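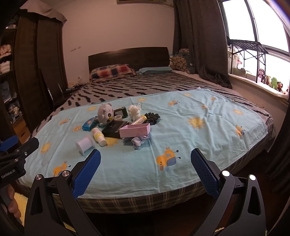 The bed is where things wait until we know where they live, one of the households in the Baduven study told us, and a good many of the others said something close to it when we asked how they tidied a bedroom. We had gone in expecting to hear a lot about drawers and shelves. What we heard about, for much of that June, was the bed.

4.2 Gathering before sorting

Of the 151 tidying episodes in our diaries, 68 began with a heap on the bed. People made a round of the room, picked up whatever was lying about, and set it all down together on the covers before putting a single thing away. Figure 3 shows a heap of this kind, on a light blue blanket printed with smiling suns and little winged characters. A plush animal, a ball of white yarn and a black scrunchie have ended up side by side, and these are things that would hardly share a drawer in any home we know of!

We were fond of these heaps, we admit, and spent longer on them than the diary method strictly asked for. A heap could stay in place for up to 40 minutes while its owner wandered off to make tea or answer the door, and yet it was nearly always gone by bedtime. Several diary keepers told us they liked having that deadline, and one (from the Norkon apartments) wrote that she would never start on the floor for just this reason, as a heap on the floor "can sit there till spring."

Soft things were usually the last to leave. In five homes a toy or a cushion that had been carried to the bed simply stayed there and became part of how the bed was made, which made our coding of "put away" rather harder than we had planned. We return to this in Section 5, together with the Wamitel diaries, where most bedrooms had a chair that did the same work.

Figure 3. Mixed small items gathered on a bed, with a striped bedspread and two pillows behind.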